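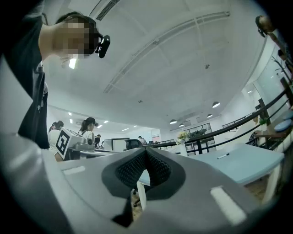 Para Domnica Marinescu, a parte mais demorada de ensinar uma garra a arrumar uma mesa é convencer quem demonstra a não ter pressa. Coordena desde fevereiro a recolha de exemplos do projeto Kairys, e passa boa parte do dia entre as mesas, a ver as pessoas trabalhar com a garra na mão.

«No início toda a gente quer mostrar que é rápida», conta. «Pega, larga, pega outra vez. Depois vamos ver a gravação e o momento do contacto quase não existe. O modelo precisa desse momento.»

O método é simples de explicar. Cada demonstrador segura a garra como seguraria uma ferramenta qualquer, faz a tarefa do princípio ao fim e volta a pôr tudo no lugar. A câmara da garra regista o que está à frente dos dedos. Alguns usam também uma câmara na cabeça, que apanha o resto: para onde a pessoa olha, onde está a outra mão.

Cada turno tem 40 minutos, com pausa obrigatória a seguir. Domnica diz que tentaram turnos mais longos e desistiram. «O pulso cansa e a pessoa começa a inventar atalhos. Os atalhos ficam nos dados.»

Na semana antes desta conversa, a equipa gravou 413 demonstrações e deitou fora 77. Pergunto se é muito. «Para mim é aceitável. Já tivemos pior.» Os motivos repetem-se: o objeto sai do campo da câmara, a garra fecha antes de tempo, alguém interrompe a meio para responder a um colega. As falhas verdadeiras, em que o objeto escorrega e a pessoa corrige, ficam. «Essas quero guardar todas. Um robô também vai deixar cair coisas.»

A triagem é feita por Edgars Juška, que vê as gravações ao dobro da velocidade e marca o início e o fim de cada gesto. Há um programa que o faz automaticamente, mas ele ainda confirma à mão.

Sobre a privacidade, Domnica responde sem rodeios. Os rostos são desfocados antes de as imagens saírem do servidor local, e quem não quiser aparecer avisa – há mesas viradas para a parede para isso.

O próximo passo é mudar de tarefa. A equipa quer quatro variantes de dobrar panos, com tecidos diferentes, e Domnica ainda anda à procura dos panos. «Os que comprámos são todos iguais», diz. «Tenho de ir trocar metade.»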